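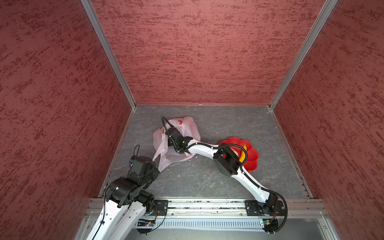 浅粉色塑料袋与红色花形碗，灰色大理石纹地面

Deltine 折叠演讲台（竞选与社区集会用）
品牌：Drirard
型号：Deltine 标准款
售价：252 欧元，含提袋和一块空白前挡板
页面更新：2019-12-31

给要站出来讲话的人

凡是帮人跑过一次竞选的，大概都见过这样的场面：活动中心的椅子摆好了，茶水烧上了，候选人也到了，手里攥着一沓讲稿，站在屋子中间，不知道该把稿子搁在哪儿。于是有人搬来一张课桌，太矮；又有人搬来一个乐谱架，稿子一翻就往下滑，翻到第三页的时候整沓都落到了地上。讲话的人弯腰去捡，底下的人客客气气地等着，前面好不容易攒起来的那股劲儿也就散了。

我们做演讲台，最早就是从这种小小的尴尬里来的。Drirard 的铺面在 Udeldale，铺面后头是工坊，每逢选举季，街坊里参选的、助选的、主持辩论会的，都爱到我们这儿来借东西，借桌子，借扩音器，借雨棚，借得最多的就是那张旧讲台。那张讲台是实木的，漂亮是漂亮，可是搬一趟要两个壮小伙子，上下楼梯的时候大家都提心吊胆。借的人多了，我们就想，能不能做一张一个人提着就走、到了地方打开就能用、摆在台上又不寒碜的？Deltine 就是这么一点一点做出来的，中间改过好几回，有些地方到今天我们还在琢磨，后面会慢慢讲到。

台面

台面宽 590 毫米。这个宽度我们犹豫了很久。再窄一些，提袋可以做得更小巧，放在自行车后座上也不碍事，可是两页讲稿就没法并排摊开了。讲过话的人都知道，读完一页往旁边轻轻一推，比翻过去要安静得多，话筒也不会收进哗啦哗啦的纸声。所以最后还是留住了这个宽度，左边放读过的，右边放没读的，中间还能搁一支笔。

台面向讲话的人这一侧倾斜，下沿有一道挡边，高度刚好拦得住一沓纸，又不会硌着手腕。挡边包了一层软木，有些人紧张的时候喜欢用拇指去蹭台子的边沿，我们自己也有这个毛病，蹭着软木总比蹭着铁皮舒服些。右上角有一个凹下去的圆位，是放水杯用的，凹得比较深，请放心把杯子放进去。玻璃杯、纸杯、保温杯都试过，只有那种上宽下窄的高脚杯放不稳，不过一般也没有人端着高脚杯上台拉票。

台面的表层是哑光的。早先有一版做得很亮，摆在橱窗里好看极了，结果拿去给一场有录像的市政问答会用，顶灯一打，讲话的人下巴底下白花花一片，像是拿手电筒从下面照着。后来就换成了现在这种，颜色有深灰和米白两种，价格一样。如果活动要上电视或者在网上直播，我们会劝您选深灰。

支架与高度

支架是铝制的，收起来是扁扁的一片，拉开以后两边的卡扣会各响一声。请一定等到两声都响过了再往上放东西，只听见一声的时候它也能站住，可是手一撑就会晃。高度有 4 档，用侧面的旋钮来调，不需要工具。最低的一档坐着也能用，轮椅使用者上台发言时，我们希望主办方提前把高度调好，不要等人到了台前再当着大家的面去拧；旋钮上有刻度，记住自己的那一档，下次直接转到位就行。

常有客人问，换人讲话的时候来不来得及调高度。来得及，主持人介绍下一位的工夫就够了，先把稿子拿起来，一手托住台面下沿，一手松旋钮，轻轻抬上去再拧紧。头一两回会有点手忙脚乱，在家里练几次就顺了。候选人辩论的时候，最公平的做法还是每人一张台子，各调各的，事先量好，谁也不用迁就谁。

底脚是橡胶的，可以单独拧进拧出。老礼堂的地板往往不平，学校体育馆的地面又滑，室外广场上铺的是石板，缝隙深浅不一，这几种地方我们都摆过。拧一拧底脚，多半能找平。草地上不太行，软的那一边总会慢慢陷下去，要在草地上办集会的话，请在底下垫一块厚木板，或者加购我们的宽底座。

前挡板

前挡板是朝着听众的那一面，也是照片里最显眼的地方，所以客人们在这上头花的心思往往比台子本身还多。随货附送的是一块空白挡板，米白色，可以贴海报，也可以用磁条固定印好的布面。想要直接印上名字、口号或者团体徽记的，可以把稿子发给我们，由 Tóth 印务来印，他们和我们合作多年，套色很准，红就是红，蓝就是蓝，不会印出来两边颜色差一截。

关于稿子，有几句老生常谈，还请您多担待。字要大，比您在电脑屏幕上觉得合适的还要大。坐在最后一排的人要看得清，第二天报纸上登一张小照片也要看得清。口号太长的话，请考虑只印名字。网址最好放在最下面一行，不要压在口号上。还有，挡板的上沿会被台面的影子遮住一小条，重要的字不要顶着上边放。我们收到稿子以后会先发一份校样，您点头了才开印，校样来回改几次都没关系，不另外收费，只是选举前那几周大家都在印东西，请尽量早一点。

同一张台子可以配几块挡板轮着用。有一家居民联合会就是这么办的，上午是邻里议事会，换上联合会自己的挡板；下午租给候选人见面会，把候选人的那块装上；晚上的投票说明会要求中立，就换回空白的。换一块挡板只要把它从槽里提出来，再把另一块放进去，到底的时候会觉得轻轻一顿。

话筒与走线

台面左上方预留了一个螺纹孔，鹅颈话筒的底座可以直接拧上去，不用的时候有一个小盖子盖着。盖子很小，很容易丢，提袋的内兜里多放了一个备用的。线从台面底下的走线槽绕到后面去，再顺着支架往下走，听众那边看不见。请不要把线从前面垂下来，一来不好看，二来台前常有人走过去握手、递话筒、递孩子给候选人抱，绊上一下可不是闹着玩的。

我们的台子不带扩音功能。这一点经常有人问，也有人失望，所以写在显眼些的地方。带喇叭的讲台我们试做过，分量一下子上去了，还总在最要紧的时候啸叫，后来就放弃了。小一点的房间，人嗓子就够用；大一点的场地，还是租一套像样的音响稳妥。要是您拿不准，打电话来讲一讲房间的样子，屋顶高不高，有没有地毯，窗户多不多，我们很乐意帮着出主意，买不买东西都没关系。

阅读灯是选配的，夹在台面上沿，用充电电池。礼堂里把灯调暗、只留台上一束光的时候，讲稿反倒看不清，这时候它就派上用场了。光往下打，不会晃到前排的眼睛。出门之前请记得充电，我们见过太多到了现场才想起来的。

提袋与收纳

提袋随货附送，帆布的，底部加厚，有手提带，也有一条可以斜挎的背带。收起来的演讲台放进去以后，旁边还有一个夹层，刚好放得下两块挡板，外面的兜里放讲稿、名牌、胶带和传单。挨家挨户敲门的那些日子，后备箱里总是塞得满满当当，扁的东西比方的东西好安排，这是我们坚持做成扁平样式的主要缘故。

存放的时候请竖着靠墙，或者平放在架子上，上面不要压重物。有客人把它放在地下室，到了下一次选举拿出来，卡扣有些发涩，滴一滴缝纫机油，来回开合几次就好了。软木边如果磨得厉害，可以单独买来换，背面带胶，撕掉旧的，擦干净，贴上新的。台面用湿布擦就行，别用酒精，哑光的表层会被擦出一块一块的亮斑，擦不回去。

租用

只办一场活动的话，租比买划算，我们也不会硬劝您买。租用的台子和出售的是同一款，送出去之前都检查过卡扣和旋钮，挡板槽也擦过。Udeldale 镇内可以送到活动场地，镇外请到铺面自取，或者由快递送达，运费按实际收取。选举季的周末总是最抢手的，八月起就陆续有人来订秋天的档期，早一些告诉我们日期，心里都踏实。

我们租给任何党派、任何候选人，也租给没有党派的，租给反对修路的和赞成修路的，价格一模一样，先到先得。有时候同一张台子，礼拜六站的是这一边的人，下一个礼拜六站的是另一边的人，台子不管这些，我们也不管。唯一的请求是用完以后把贴在台面上的东西揭干净，尤其是双面胶。

订购与退换

在本页下单，或者来电、来信都可以。团体采购需要发票抬头的，请在备注里写清楚，竞选经费要申报，票据上的名称和日期错一个字都麻烦，我们会照着您写的开，寄出前再核对一遍。如果您需要把演讲台、挡板印刷和租用音响的费用分开列明，也请一并说明，分开开票不加钱。

收到货后 30 天之内，不合用可以退，用过一次也可以退，只要没有损坏，配件齐全。印好了字的挡板不能退，这一点还请谅解，印着名字的挡板，别人也用不上。

配件

宽底座（草地、沙地用）
充电阅读灯，夹式
空白前挡板，米白或深灰
定制印刷前挡板，由 Tóth 印务承印
软木挡边替换条
话筒孔盖
橡胶底脚，单只出售

常来问的几件事

能不能放笔记本电脑？能放，合着盖子的时候挡边拦得住，打开以后屏幕会遮住讲话人的脸，个子不高的话请把台面降一档。平板电脑更合适一些。

下雨天能不能在外面用？支架和台面淋一点雨没有关系，擦干就好。软木边怕长时间泡水，印刷挡板怕大风，风大的时候挡板会像帆一样兜住风，连台子一起往后推，请把挡板取下来，或者在底座上压一只沙袋。

两个人能不能一起站在台后？可以，关系好的话。双人主持的活动我们一般建议并排放两张，挡板之间留一拳的空，从下面看上去像一张长的。

旧款的挡板能不能装到现在这款上？深灰台面的旧款可以，槽口尺寸没有变过。更早的那一批木框挡板装不上，厚了一点点，有客人自己用砂纸打薄了装进去，据说用得很好，不过我们不敢替您打包票。

想先看看实物的，请到铺面来，橱窗边上常年摆着一张打开的，旁边的小桌上有讲稿夹，您可以把自己的稿子带来，站上去读一段试试高度。门口的铃有时候不响，敲敲玻璃就行。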